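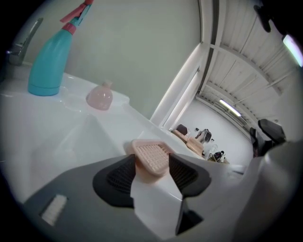
I put off reviewing the Weltach handheld gripper kit for most of the summer, partly because I wanted to live with it first and partly because I kept loaning it to people (my colleague Kyu-ri Um had it for all of May!). We record household chores for robot training, and the bathroom is where I finally made up my mind about it. A glossy white sink counter gives you very little to grab onto visually, and the things standing on it are awkward shapes, like that turquoise bottle with its trigger top and the squat little pink one beside it. The peach-colored finger pad has a fine waffle-like grid across its face, and I've grown very fond of it. It gives a bit when you close on something round, and I squeeze a lot less than I did with our old Undham pair.

Comfort and setup

The kit comes as two grippers in a padded case, with the chargers tucked under a foam tray that I didn't find until the second day. Pairing them took me 20 minutes the first time and next to nothing after that. I can work for 90 minutes before my wrists start to complain, though Iker Carretero, whose hands are bigger than mine, says the handle feels short to him. I do wish the trigger had a softer spring – by late afternoon you notice it in your index finger.

Working with two hands took some getting used to. At the double-basin sink, with a gripper in each hand and a marker cube riding on each one, I had to learn to keep my elbows out so the cubes didn't knock together. The cubes make everything a little wider than your instincts expect, so go slowly near a faucet.
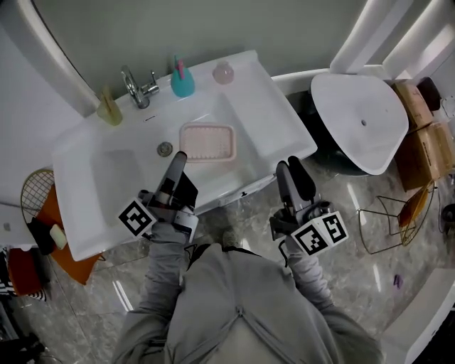

Price and support

We paid 357 dollars for the pair, plus 20 for spare pads, and I think that's fair. One trigger started sticking after more than 100 recordings, and I wrote to the support desk expecting a long wait. A very kind person named Myung-ja Gil answered the next morning and mailed a new spring, with a drawing of how to fit it. I'd buy the kit again, and I'd order the extra pads right away.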